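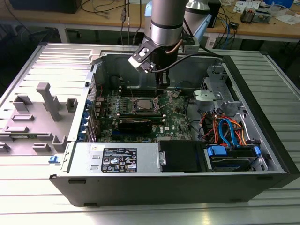

Take a coat, came the advice from a reader in Candley when I mentioned I was thinking of going to the Weldu open day, and also, while I was at it, would I please find out whether the place would take a very old computer with the hard disk still in it. I did take a coat and was very glad of it, as the works at Basholm are in an old carpet mill and the mill has kept its draughts. And yes, they'll take your computer, disk and all, but more of that in a moment.

We went on 3rd April, catching the 277 from Drirach, a lovely slow ride over the tops with lambs on both sides and a stop at every farm gate (or so it felt to my other half, who had skipped breakfast). It puts you down at the bottom of the mill lane. Allow ten minutes for the walk up, more if you stop to look at the weir, and you should stop to look at the weir.

Weldu take in unwanted computers from offices, schools and people like you and me, mend what can be mended and pass them on, and break the rest up for parts and metal. Last year they handled about 3,000, and 2,000 of those went out again in working order, a far better share than I'd have guessed. The rest aren't wasted either. Memory, processors, fans and power supplies all get a second life if they test well, and there's a whole wall of little drawers for screws that I could have looked at all afternoon.

The tour starts in the old wool store, where everything is weighed and given a ticket. Then you go up an iron staircase (steep, and slippery in the wet, though there's a goods lift if you ask at the desk) to the long room under the roof lights. This was my favourite part. Our guide had a soft voice and a great deal of patience, and explained why so many desktops come back to life with nothing more than a clean and a new drive, and why it pays to look at the processor socket before you blame anything else.

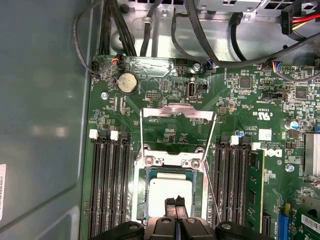 Dell board with the processor in its socket and the load plate raised.

As for the question from Candley: disks are wiped or shredded, you choose which when you hand the machine over, and they'll post you a slip to say it's been done. Screens are welcome too, but printers aren't, after a delivery in February that filled the yard and apparently took weeks to shift.

Tea is served in the old counting house, with a very good ginger cake, and the children's table next door had a tray of old keyboards to take to bits. Ours would happily have stayed until dark! We came away with a refurbished laptop for my mother-in-law and a paper bag of spare keys, and only just made the bus back to Drirach. Entry is free, dogs can come as far as the yard, and the next open day will be in the autumn, date still to be settled.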